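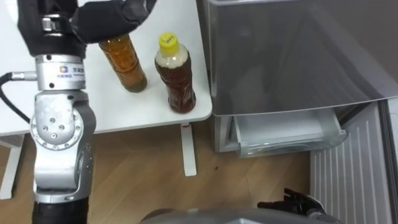 Home Diary Walks Archive Contact

Reading time: 2 min

February, 6:10 in the morning

Woke before the alarm again. Rain on the skylight, then no rain, then rain. I made coffee and read back over what I wrote about the Clireck path last year, and most of it was complaints about my boots.

The plan for the month is still to walk from Clollton to Giltholm in stages and write up each one the same night. I did the first stage yesterday and did not write it up the same night. I got in after dark, ate toast and went to bed.

So, yesterday. The bus put me down at the Clollton turn and I took the farm road as far as the second gate. The field past it was under water at the low end, so I went along the wall. There is a stile in the corner with a loose top step. From there it is all uphill to the ridge, which the map gives as 165 meters. It felt like more. My left knee was fine going up and bad coming down, the same as in the fall.

I had lunch behind the sheepfold. Cheese sandwich, an apple, the last of the ginger cake. Two walkers went by with a wet spaniel and said the footbridge was closed. It was open when I got there, though one of the boards has gone soft and I kept to the side of it. 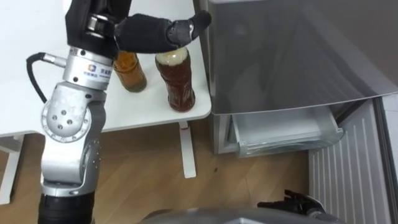
Two bottles on the white table.

I came down into the valley at 3:30 and missed the bus. The next one was 70 minutes later. I spent the wait in the Mac Suibhne tea room, which has changed its menu and put the soup up. The radiator by the window works now. I dried my gloves on it and looked at the next stage, and I think I have been too hopeful. It is a long stretch with no road near it, and in February the light goes early. Better to cut it in half and sleep at Giltholm at the end.

Things to do before then: wax the boots, find the other gaiter, buy a new map case. The old one let water in at the fold and the whole north side of the ridge has come off on my sleeve. 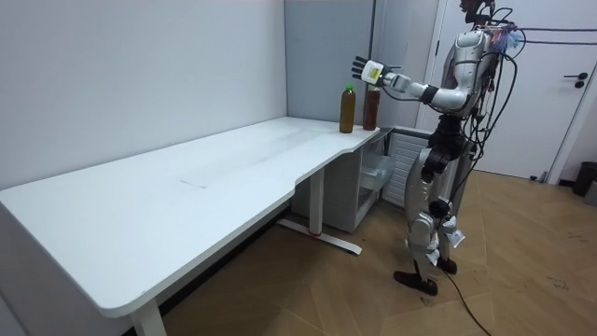
Long desk by the gray wall, bottles at the far end.

9:40 at night

Waxed the boots. Could not find the gaiter. I called the guesthouse at Giltholm and they have a single room, 2 nights minimum, so I took both. I can use the spare day for the Clireck path, if it is dry enough – it floods below the weir – or sit and read if it isn't.

Knee still sore on the stairs. Bed early, with the window shut.

Get new diary entries by email. Enter your address to subscribe. You can unsubscribe at any time.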